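Jundata Support – Ticket: When should finger pads be swapped after bathroom tasks?
Status: Answered, waiting on requester

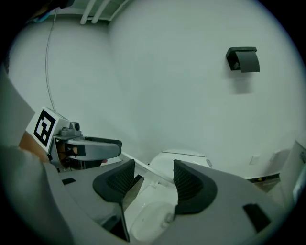
Attachment 1: both grippers at the toilet, ribbed finger pads in view

Opened by Perihan Öztürkmen, Vadircombe site

Hello all, and thank you for the quick help last time! I have a question about the hygiene rule. Our sheet says to change pads "after wet-room work", but it doesn't say whether that means each session or each room. We've been doing it per session, and one of my newer people thinks we're being too relaxed. I'd love to have it in writing before the June round starts.

Reply from Hilkka Lahtinen, 9:40 am

Hi Perihan, lovely to hear from you, and please tell your colleague the question was a good one – the wording on that sheet has bothered me for ages. The rule is per room. Anything that has worked at a toilet gets its pads changed before it goes near a kitchen or a bed, and that covers both grippers, even if you think only one of them touched anything.

Please wipe the housing too, going gently into the slots and recesses, and keep liquid off the camera lens. Use a dry cloth on the marker card, as our cleaner can lift the print. Used pads go in the lidded tub, and the ribbed faces need a soft brush before soaking.

Do you have enough spares? I can send 3 sets with the next Gökçe delivery.

Perihan Öztürkmen, 11:15 am

Yes please to the spares! Per room it is, then – I'll change our copy of the sheet this afternoon. One leftover question: does the same brush do for the housing, or should we keep a separate one?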